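Home Food Living Travel Subscribe

The living room that never gets put away

By Sioned Gape

Print this page | E-mail to a friend

I bought my sofa in 2006, back when I thought a sofa was for sitting on. Ha! By Thursday night it's a linen closet with cushions, and I've decided I'm fine with that (mostly).

My friends in Janstead have rooms with one vase in them. I love visiting, and then I come home and want a blanket within reach, and a pillow, and probably a second blanket in case the first one is under somebody. So mine stay out, checks and quilting and all, and if a yellow funnel wanders in from the kitchen, well, it can have a tray.
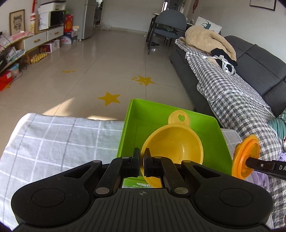

Checked blanket on the sofa, stars on the tiles, and the funnel in its lime-green tray.

The tray is my one real rule. Anything small and homeless goes in it, and on Thursday I carry it around the house and drop things off. It takes me 25 minutes, or 3 songs if I cheat!

As for the star decals, I put them down one gray February to cheer up all that beige tile. I meant to peel them off by spring. I've since bought two more packs, and I'm eyeing the hallway.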